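The Long Way Round to a Good Night's Sleep

I have slept badly, on and off, since my early thirties, and like most bad sleepers I've become a dreadful bore on the subject. I've tried the tea, the spray for the pillow, the heavy blanket that pinned me down like a pressed flower. So when I decided last September to give the whole business a proper go, my family took it very well, by which I mean they left the room.

My first mistake was to begin with the mattress. I lay on eleven of them in one afternoon in the big Dursun showroom outside Oltden, with my shoes in a little plastic tray, while a very patient young man asked whether I felt "supported". After the fourth I had no idea what I felt. They ran from horribly dear to unthinkable, and I went home with a sore neck and a brochure.

What I should have begun with (and I pass this on gladly, having wasted the petrol) was everything else that goes on in a bedroom. Mine had slowly turned into an office, a wardrobe overflow and a place to put things down for a minute. I answered emails in there. I ate toast in there. Once the door is shut at night, all that daytime business is still lying about in the corner of your eye, and a tired brain is a nosy thing.
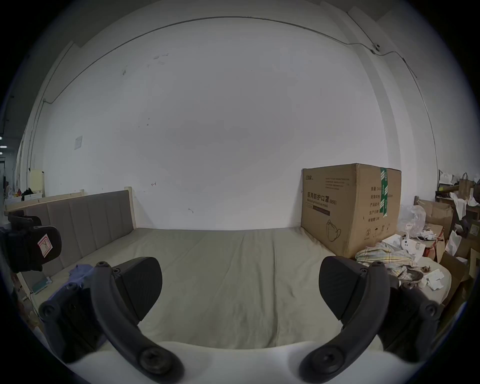

The bed, with a blue cloth on the near side.

I cleared mine over a weekend. The desk went to the landing, where everyone walks into it, and the exercise bike went to my sister, who hasn't thanked me. The chair stayed, because every bedroom has a chair and I don't believe anyone has ever sat in one.

Then came the bedding, which I'd never given a moment's thought. I had been sleeping all year round under the same thick duvet, bought in a sale when we first moved in, and waking at three in the morning boiled like a pudding. A thinner one from Hitier cost me £59, and I grumbled about it all the way home on the bus. It has done more for me than anything else I bought. I keep the thick one on top of the wardrobe for January and feel rather grand, having two. 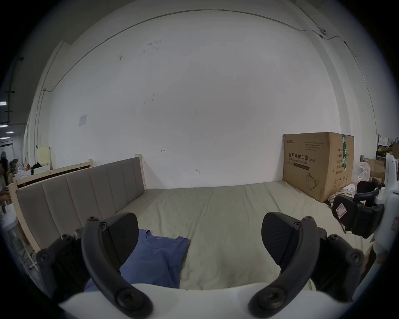 The evenings were harder. I'm a great one for just finishing something, and just finishing something had crept later and later until I was wiping down kitchen cupboards at midnight. I now have a cup of something milky at half past nine and I stop. The washing-up can be in whatever state it likes. For the first week I sat there feeling like a child kept in at playtime, and then, quite without noticing, I began to look forward to it.

I kept a sleep diary too, for 100 nights, in a nice cloth-bound Skarora notebook that deserved better. Most of the entries say "all right" or "not very". But reading back over it I could see that my worst nights came after a lie-in, never after an early start, which annoyed me a good deal as I am devoted to a lie-in. I've given up all but one a week, and I guard that one fiercely.
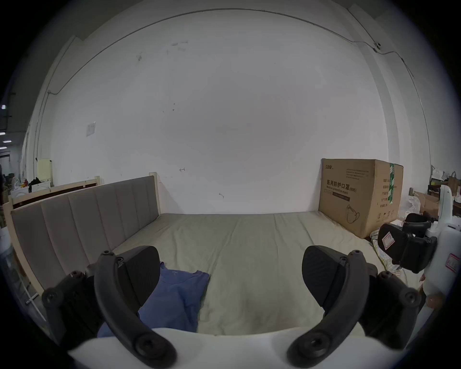 Should you get up if you can't drop off?

I was always told to lie still and rest my eyes, and for years I did, getting crosser by the minute. These days I get up if I've been awake long enough to be fed up, sit in the other room with a dull book and a low lamp, and go back when my head starts to nod. The duller the book the better. I'm on page 116 of a history of canals and I expect it to last me for years.

The mattress, by the way, is the same old one. I turned it round, head to foot, which took two of us and a certain amount of language, and there was a perfectly good side to it that had been under our feet all that time. The brochure is still in the hall drawer with the takeaway menus.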